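Dullus card organizer, brown cardboard, tested October 2019

The Dullus ships flat and folds into a grid of narrow slots arranged in rows. Assembly took 21 minutes without glue.

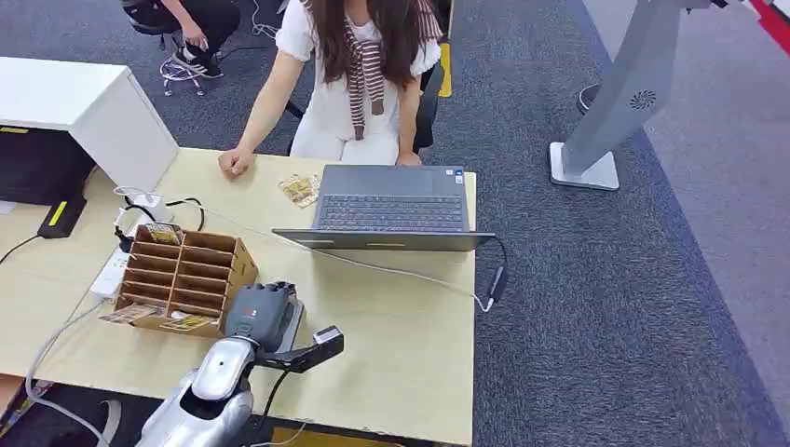 Stated capacity is 300 cards; mine took 297 before the rows bowed.

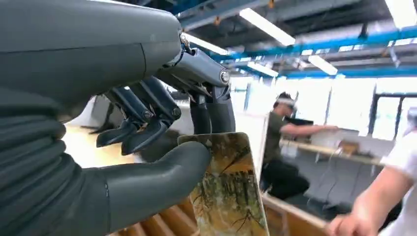
Slot width matters more than capacity. Thick stock binds — a landscape card in ochre and olive, like the one held upright, needs clearance at both faces.
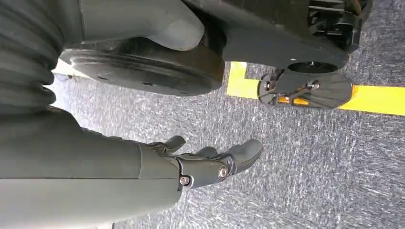

Gray hand, digits angled down

Rating: 2 out of 5 for heavy stock.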